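Care of silver rings and chains at home

Silver becomes dark with time, also when you wear it every day. This is normal and you do not need to bring the piece to a jeweller. Most of the black layer goes away with things you have in the kitchen.

For plain silver without stones, put aluminium foil in a bowl, shiny side up, add one spoon of baking soda and pour hot water over it. Lay the ring on the foil for 2 minutes, then rinse and dry it with a cotton cloth. Do not use toothpaste. It is too rough and makes fine scratches, and on a polished band you will see every one of them.

Pieces with pearl, opal or turquoise must never go in this bath. Wipe them with a damp cloth only, and let them dry flat overnight. The same is good for anything that is glued.

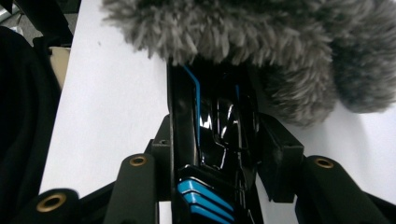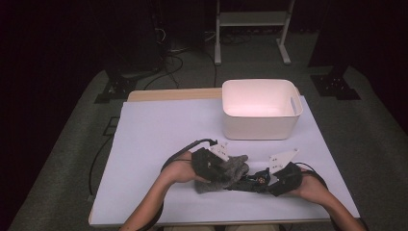 Cempaka Pasaribu wrote to us that she does not agree about the foil for oxidised silver, and she is right. If the maker has darkened the pattern on purpose, the bath takes this colour away together with the tarnish, and her Kurnwood bracelet came out quite flat. For such pieces she rubs only the high parts with a dry polishing cloth, very lightly.

Keep silver in a small bag with zip, with the air pressed out, one piece in each bag. A piece of white chalk in the drawer takes some of the damp, change it every January. Chains should be closed before you put them away, otherwise they make knots. If there is already a knot, a drop of baby oil and two sewing needles will open it, but work on a hard surface and with good light.

Take rings off before swimming, chlorine is bad for silver and worse for solder.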